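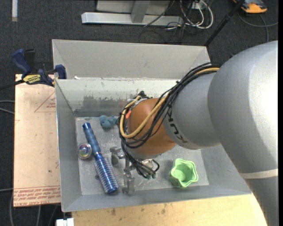

The Irkov group has let one arm practice picking for 300 hours, and I asked its lead researcher what came out of it. "We did not tell the robot where to hold the thing," she says. "It tries, and we only record if the object was lifted or not."

The method, called Skamska, was trained on 3,000 attempts with 111 household objects. A hairbrush is among the more difficult ones, she explains, as the handle and the bristles need a different grip. Cups are easier for it, but near the wall of the bin the fingers have less space.

In the last test the arm was allowed up to 4 attempts for each object. "Most of them it lifted on the first one. For soft toys I expected worse," she says.

I asked what is still missing. "Clear objects. The depth values are bad there, and we have no good answer yet." The group will repeat the test in September, with a second bin and the same gripper.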